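Flidau retira el adaptador de 30 vatios y fija un nuevo calendario de reciclaje

El servicio de recogida de pequeños aparatos de Flidau cambiará en mayo sus condiciones de admisión. La empresa gestora, Plullis, dejará de aceptar baterías sueltas en los contenedores de calle y las derivará al punto limpio de Jirnent, abierto hasta las 20.00. Los teléfonos y tabletas con batería integrada seguirán admitiéndose en la red ordinaria, siempre que la carcasa no esté abierta ni deformada.
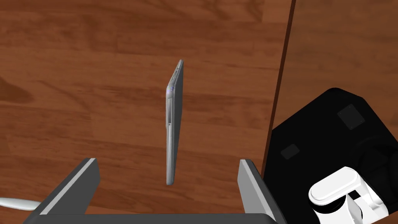
Según la asociación vecinal Minja, el horario de Jirnent resulta insuficiente para quienes trabajan por turnos, y el cambio debería aplazarse hasta que exista un segundo punto de entrega. Plullis responde que la ampliación está en estudio – sin plazo definido – y que depende del volumen recibido en el primer trimestre.

La red consta de 321 contenedores. De ellos, 200 recibirán una boca de menor sección, destinada a impedir la entrada de aparatos voluminosos. La carga máxima por unidad se mantiene en 400 kilos. Los locales con paredes alicatadas y suelo lavable podrán solicitar un contenedor interior, previa inspección de la ventilación y del acceso.

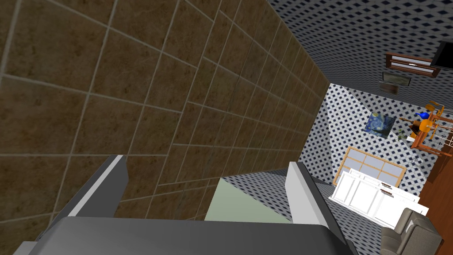 Plazos y solicitudes

Las solicitudes de contenedor interior se presentarán por vía electrónica. Plullis dispone de 30 días para resolver; transcurrido ese plazo sin respuesta, la petición se entenderá denegada y podrá presentarse de nuevo.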